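1/ Notes on how the Forkden shot clock and timing setup held up over the Jillwood preseason tournament. Mostly for people who run tables at amateur basketball events. Long thread, no game recaps.

2/ Format first: 19 games on two courts. Four ten-minute quarters, 24-second clock, reset to 14 on an offensive rebound. Running time only if the margin hit 30 in the fourth.

3/ Both courts used the same Weidemann console with wireless shot clock units above the backboards. Court A had line of sight from the table to both ends. Court B did not – there is a retracted bleacher section between the table and the north basket.

4/ We logged every shot clock start, stop and reset. Total across the tournament was 3469 events. Of those, 1539 were full resets to 24. The rest were starts, stops, 14-second resets and manual corrections.

5/ Manual corrections are the number I care about. Court A had few and they were spread evenly. Court B had them bunched in the second and fourth quarters, when the offense on the left of the table was attacking the north basket less often than you would guess.

6/ So it was not simply operators failing to see the rim. Going back through the log, most corrections came after a deflection out of bounds. The operator reset, the official signaled no change of possession, and the old value had to be typed back in. 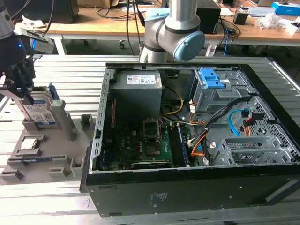 7/ The rule is clear enough. Defense knocks it out, offense keeps it, clock stays where it was. In practice the operator's thumb is already on reset before the official's arm is up. The fix is a training one: stop first, look at the official, then decide.

8/ The console does have a recall function that restores the value before the last reset. Two button presses. Half of our operators didn't know it existed and were entering the value by hand, which takes long enough that officials held the ball.

9/ Longest single stoppage for a clock correction was 5 minutes. Court B, fourth quarter, one-point game. Game clock and shot clock disagreed after a timeout and the crew went to the paper sheet to settle it. They got it right, but both benches had gone cold by then.

10/ On the horn: the Nullunell backboard lights and the console horn are separate triggers. With the wireless link there is a small lag on the lights. Officials were told before tipoff to go by the lights at the end of a quarter and by the horn for a shot clock violation. Write that on the pregame card.

11/ Changes for the October event: a second person at the Court B table calling rim contact out loud, recall drill before the first game, and the table moved one bay south so the bleachers are out of the way.

12/ Not changing: the 14-second reset. A few coaches asked for a straight 24 to keep it simple. Possessions after offensive boards were shorter and the games finished on schedule – I see no reason to drop it.

13/ The log sheet template has columns for court, quarter, game clock, old value, new value and reason. Keep the reason codes short. Ours had too many and "other" ended up as the most used one.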